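Worktable

A worktable is a table made for doing things on, as opposed to one meant mainly for eating, writing or display. The term covers the long plank tables of bakeries and tailors' rooms, the heavy benches used by joiners, and the plain four-legged tables found in schools, sheds and kitchens. Few pieces of furniture have changed so little in their basic plan, and few show so clearly how much thought can go into a flat surface held up off the floor.

Name and scope

In everyday English the words "worktable" and "workbench" overlap a great deal. Makers who want to keep them apart usually say that a bench has something built in for holding the work still, such as a vice or a row of pegs, while a table leaves the top clear. Sellers seldom follow the rule. In older household lists a "work table" can also be a small, light piece with drawers or a hanging bag for sewing things, and this is a separate kind of furniture with a delightful history of its own.

Parts

The simplest worktable has a top, four legs and a frame joining them. The frame pieces directly beneath the top form the apron (also called the skirt or frieze). The apron does far more than its modest looks suggest. It stops the legs from splaying, keeps the top from sagging between its supports, and gives somewhere to fix the top down. A deep apron makes a very stiff table, but it takes away room for the knees, so tables used by people sitting down tend to have shallow ones.

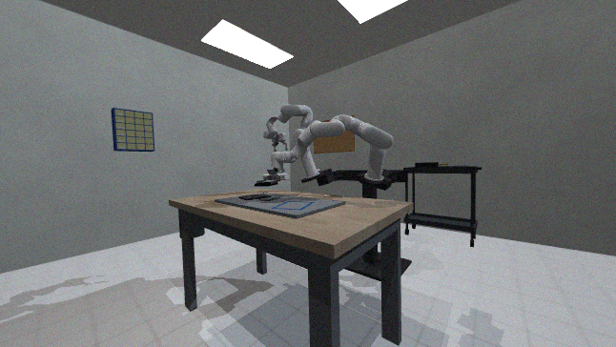 A wooden-topped table on a dark grey frame with a deep apron.

Lower down, many tables have stretchers, the rails that join the legs near the floor. An H-shaped set of stretchers leaves the front open for the feet, while a full ring of four makes a stronger base and, as anybody who has worked at one for a long day will know, a very welcome footrest. Tables with deep aprons can often do without stretchers altogether.

The top

Tops are where regional habits show most. Solid boards laid side by side and glued are the oldest common form still in general use. Wood swells and shrinks across the grain as the air changes through the year, so a wide solid top has to be free to move. Slotted holes, turning buttons and small metal clips all do this job, and a top that has been screwed down hard at every edge is likely to split sooner or later. It is a lovely thing to pull an old table apart and find that its maker had allowed for all this with nothing more than a loose wooden button in a groove.

Bakers like a pale, close-grained wood that does not mark the dough. Tailors want a broad, smooth top without gaps where pins can lodge. Joiners prefer weight above everything, and a bench top of 3 inches or more is quite usual. Tables for wet work may be covered with zinc, slate or tile, and where small parts are handled a mat is often laid over the wood to protect it and to stop things rolling away.

Height

The right height for a worktable is one of the great arguments of the trade. A low table lets the worker lean in and push down, and suits kneading or planing. A high one brings fine work closer to the eye and spares the neck. Old advice often measures against the body: the crease of the wrist for heavy work, the elbow or a little higher for light work. Tables shared by several people are a compromise, and blocks under the legs are a common and perfectly good answer.

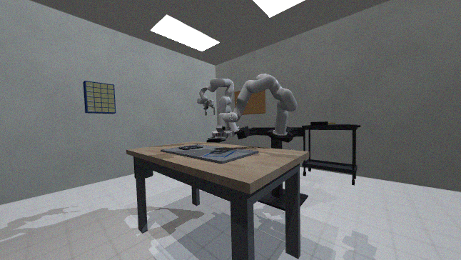 Floors matter nearly as much. A table with four legs will rock on any surface that is not flat, whereas one with three will always stand firm, though it tips more readily when weight is put on a corner. This is why milking stools and some potters' stands have three legs and large tables almost never do. Wedges, screw-in feet and folded card are all used to cure rocking, the last of them probably more than the other two together.

Local traditions

The harbour town of Prikport is known among furniture lovers for its net tables, long narrow worktables once used for mending fishing nets. The usual Prikport table is 9 feet long, with rounded corners so that the mesh does not catch, and a shallow lip along one side only. Survivors often carry rows of knife marks at one end where twine was cut, and these are much prized. A good many later found their way into kitchens, where the lip is handy for stopping eggs.

In the inland district of Venby the tables are shorter and far heavier. Venby makers set the legs flush with the edge of the top, so that a board can be clamped to the leg as well as to the bench. The style spread with travelling joiners, who built their benches on site and left them behind when the job was done.
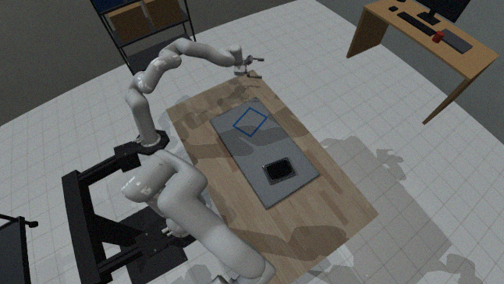

One Venby bench maker, asked about the flush leg, replied that the clamping was a happy accident and that the real reason was thrift: a top with no overhang uses less timber, and timber was what the customer paid for. Other makers in the district dispute this warmly, pointing to early benches with holes bored in the legs for pegs. Both accounts may well be true of different workshops.

Factory production brought the worktable to schools and offices in large numbers. The Altıntaş works began with kitchen furniture and moved into school tables, turning out over 1,000 in its busiest month. Its Drurner model, with a bolted frame and a top that could be flipped when one face wore out, stayed in production for 47 years. The reversible top is a wonderfully simple idea, and plenty of these tables are on their second side today.

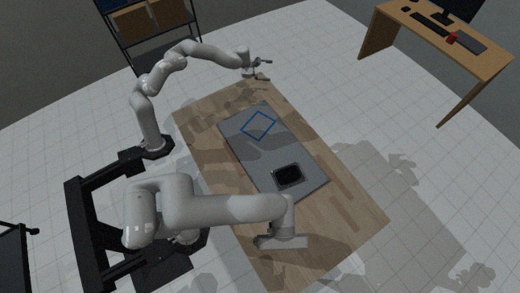
Bolted frames also made tables easier to move. Before then, getting a large worktable through a doorway often meant taking off the door, and some bakery tables were built in the room and stayed there for good. Knock-down joints with loose wedges had existed long before, but they were fiddly to cut by hand and needed a tap with a mallet every so often to keep them tight.

Care and repair

Wooden tops are generally scraped or sanded and then oiled. Tops used for food are scrubbed along the grain and left to dry standing in moving air. Deep cuts can be filled with slips of matching wood, and a sagging top can sometimes be put right by turning it over. Loose leg joints should be cleaned of old glue before they are glued again, as fresh glue grips old glue poorly.

Collectors disagree on how much wear to remove. Burns, stains and tool marks record the work done at a table, and many buyers now look for them — a scrubbed and levelled top may fetch less than a scarred one.

See also

Apron (furniture)
Trestle table
Sewing table
Workbench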